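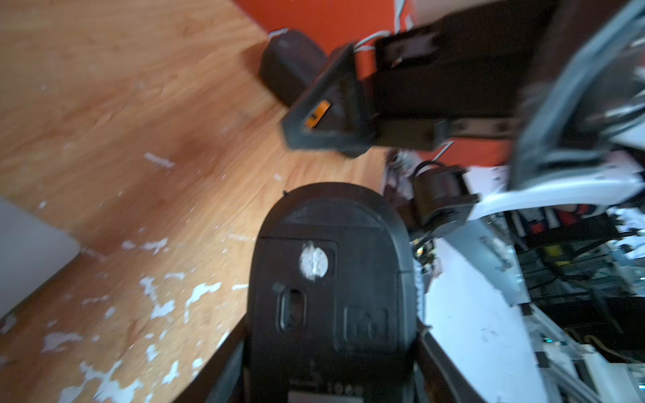
# Equipment review: the Drorix wireless mouse in shared study rooms

Prepared for the Learning Resources Office, Evthorpe College
Reviewer: Razia Memon
Date of issue: 30/04/2022

## Background

The College bought 84 Drorix mice in August to replace the mixed stock then in use in the study rooms and the two staff workrooms. The previous stock had been built up over several years from different suppliers, and few of the units could share spare parts. The present review was requested by Humaira Magsi, Head of Learning Resources, before any further order is placed. It covers daily use, upkeep and value. It does not cover gaming or design work, for which the College makes separate provision.

Comments were gathered from 35 regular users, both students and staff. Tariq Naqvi of the equipment desk supplied the repair and loan records.

## Build and appearance

The mouse is black, with a dark plastic base and a rounded front edge. The outer shell is sound and the seams remain tight after two terms of heavy use. No unit has been returned with a cracked body, including those that are known to have been dropped.

The underside shows wear sooner. The round white sticker on the battery cover picks up scuffs and grey smudges, and on older units part of its surface has worn away. The small print near the rear end of the base also becomes faint. This matters to the equipment desk, which had intended to rely on that print when booking units in and out. Staff now write the loan number on a separate label inside the battery cover, and the Office recommends that all departments do the same.

## Battery and cover

The rectangular battery cover is outlined by grooves and is easy to find by touch. It opens with firm pressure from the thumb. Several users found it stiff at first, and one reported a broken fingernail; it loosens slightly after a few changes of battery without becoming slack. Each unit takes a single AA battery. In the study rooms a battery has generally lasted most of a term, provided that the mouse is switched off at closing time.

The switch sits on the base in a raised housing with embossed markings. These are hard to read in poor light. Users with reduced sight told us that they could not tell whether the mouse was on or off without trying it. A plain coloured mark would have solved the problem at very little cost, and the Office considers this the weakest point of the design.

## Use on different surfaces

The optical sensor works well on most of the College's desks. Movement is smooth on plain wood and on the grey-topped tables in the main study room. Results were less even on the older wooden benches in the craft rooms, where paint has dried and begun to peel. The pointer sometimes jumped when the mouse crossed a raised flake, and loose pieces can gather in the recess of the sensor window. A dry cotton bud clears them. A mat is advised wherever the surface is rough — the Rutden cloth mat already held in stores is suitable.

Glass surfaces should be avoided. The mouse failed to track on the reception counter.

## Comfort

The shape is symmetrical and suits either hand. Jawad Orakzai, who is left-handed and tested the mouse over a full working week, reported no discomfort. Users with larger hands found the body rather short and preferred the Ozoliņš model kept in the staff workrooms, although that model costs considerably more and is shaped for the right hand only.

## Findings

The Drorix mouse is recommended for general use in shared rooms. It is sturdy, simple to clean and comfortable for most people. It is less well suited to users who need clear markings, and an alternative should be kept at the desk for them on request.

Departments holding units from the August order are asked to:

- add the inner loan label before the start of next term;
- switch units off at closing time;
- return any mouse with a missing battery cover to the equipment desk.

Questions about this review, or requests for the alternative model, should be sent to Aleksandra Wilczyńska in the Learning Resources Office.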